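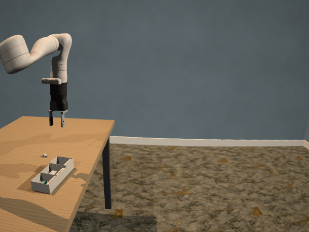

Figura 7.1. Brazo articulado sobre una mesa de madera, imagen generada por ordenador.

Capítulo 7
El sencillo y el calendario de lanzamiento

En el capítulo anterior vimos cómo se reparten los derechos de una grabación entre intérprete, productor y sello. Ahora nos ocupamos de lo que sucede cuando el máster está terminado y hay que decidir en qué orden se publican las canciones.

Un sencillo es una grabación que se pone en circulación por separado, forme parte o no de un álbum. En la música electrónica su peso es mayor que en otros géneros, porque muchas pistas llegan al público a través de las sesiones de los pinchadiscos antes que por la radio. De ahí que un mismo tema suela editarse en varias versiones: la corta, la extendida y una o más remezclas.

A lo largo del capítulo seguiremos el caso de Murneo, un sello pequeño con un catálogo de 20 referencias. En febrero publicó «Nora», primer adelanto del álbum Gimell, de la productora Auður Frandsen. El segundo adelanto salió con una remezcla de Kjærgaard y el disco completo apareció en diciembre de 2022. La tirada en vinilo fue de 1329 copias; las reservas digitales — contadas hasta la víspera — sumaron 2833.

El caso permite estudiar dos decisiones que todo sello debe tomar: cuánto tiempo dejar entre un adelanto y el siguiente, y qué parte del presupuesto de promoción reservar para la semana de salida. La primera se trata en el apartado 7.2 y la segunda en el 7.4.

Términos del capítulo: adelanto, cara B, remezcla, versión extendida, reserva, fecha de salida, tirada.

7.1 Qué se entiende por adelanto

Llamamos adelanto a todo sencillo que se publica antes que el álbum al que pertenece y que lo anuncia de forma expresa, ya sea en la portada, en la ficha de la tienda o en la nota de prensa.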